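Home | Data | Docs | Releases | Contact

# Clukon Household Terms

Filed under: Language Resources / Lexicons / English

Clukon is a lexicon of everyday names for household goods and surfaces, with spelling variants and sense labels. It covers 1314 headwords. The source material is a set of hardware and kitchenware catalogs keyed by hand at Cikden, later merged with a smaller glossary from the Pelkonen project.
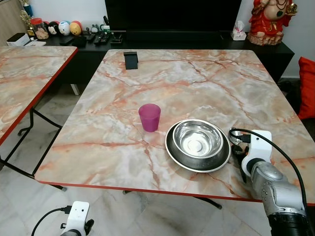
Pelle Clulow

## Contents

- `terms.tsv`: one headword per line, UTF-8, tab-separated
- `variants.tsv`: spelling and regional variants, keyed to headword ID
- `senses.tsv`: short glosses and sense labels
- `CHANGES`: release history

Columns in `terms.tsv` are `id`, `headword`, `pos`, `domain` and `source`. The `source` field is `C` for Cikden and `P` for Pelkonen. Where both sources list a term, the Cikden spelling is kept and the other form moves to `variants.tsv`. Of the headwords, 542 have at least one variant.

IDs start at 1000 and are not reused. A removed entry leaves a gap. Scripts that assume consecutive IDs will fail on version 2.
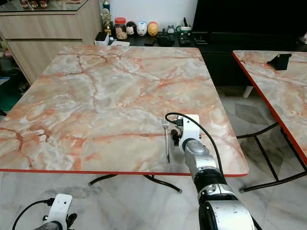

Sorting is by byte order, so capitalized trade terms come before lowercase ones. Use `sort -f` if alphabetical order is needed. Multiword terms are stored with a single space. Hyphens are kept only where the catalog printed them consistently.

## Sense labels

Each gloss carries one label from a closed list: `object`, `part`, `material`, `finish`, `pattern`. Labels were assigned in a single pass and checked against the printed catalog entry. Glosses are limited to one line. 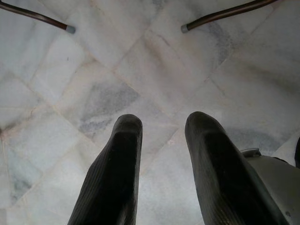 The `material` and `pattern` labels overlap for stone words, and this is the largest known source of error. Catalogs use "marble" for the stone and for any surface printed to resemble it. A pale floor with blue-gray veining laid on the diagonal, like the one shown, would be listed under "marble" in either case, and "diagonal" would be entered separately as `pattern`. Version 2 gives "marble" both labels. Earlier files gave it `material` only.

## Limits

- US trade English only. British forms appear as variants, without glosses.
- No frequency data.
- Brand names were removed, except where the word is now generic.
- Electrical goods are thinly covered.

## Corrections

Send corrections as a patch against `terms.tsv`, with the headword ID in the subject line. Do not re-sort the file before making the patch.

Related items

- Clukon Variant Checker
- Pelkonen Glossary, source files
- Cikden Catalog Keying Rules
- Notes on Byte Order and Sorting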